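Staying in, also called a night in or a quiet weekend, is the practice of spending free time at home instead of going out. It covers an evening or a full weekend and may be done alone, as a couple, or with family. Common activities include reading, cooking, watching films, taking long baths, and playing games at a table.

Background

The habit is old, but the idea of planning for it is more recent. In cold farming districts such as Skarotau, winter evenings were spent in one heated room, where people sewed, repaired tools, and told stories. As homes gained heating in every room, members of a household could spend the evening apart, and time together became something that had to be arranged.

The writer Ute Vogler described this change in her book The Stöcker Evenings, based on 174 household diaries. She found that families who set a start time, often right after supper, were more likely to keep the habit through the winter.

Typical activities

Reading is the activity named most often in the diaries. Baking comes next, followed by card and board games. Guessing games for two players are common in homes with young children because the rules are short and a round is over quickly.
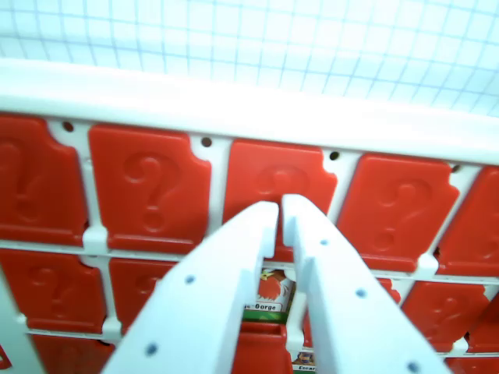
What is the difference between a night in and an ordinary evening at home?
A night in is chosen ahead of time and set aside for rest or company, while an ordinary evening is usually filled with chores, homework, or whatever is left over from the day.

Food is normally simple. Soup, toast, popcorn, and hot drinks appear in most accounts, and many households eat away from the dining table. Some people put their phones in another room until bedtime. Others use them for music or to call relatives who live far away.

Local customs

In Tulbridge, a town of 800 people, the first weekend of March is known as Indoor Weekend. The shops close early and neighbors leave books and puzzles on each other's porches. It was started by Cayetano Pacheco, a retired bus driver, after a storm closed the road out of town. In its first year, 40 households took part. The nearby village of Mosside holds a similar weekend in November, with a shared supper on the last evening.
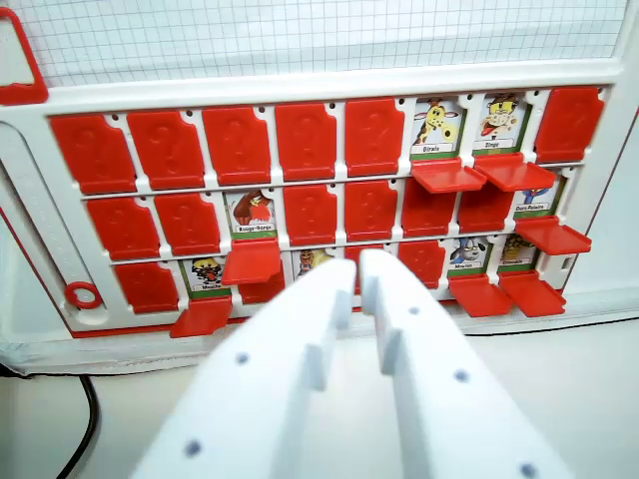 Children's guessing game with animal cards labeled in French, including "Girafe" and "Singe."

Cost

Staying in is often chosen to save money, although the savings vary. Takeout food, film rentals, and new games can bring the price close to that of an evening out. Vogler's diaries show the lowest spending in homes that borrowed books and games from a library or from friends.

See also: Board game; Leisure; Slow living; Weekend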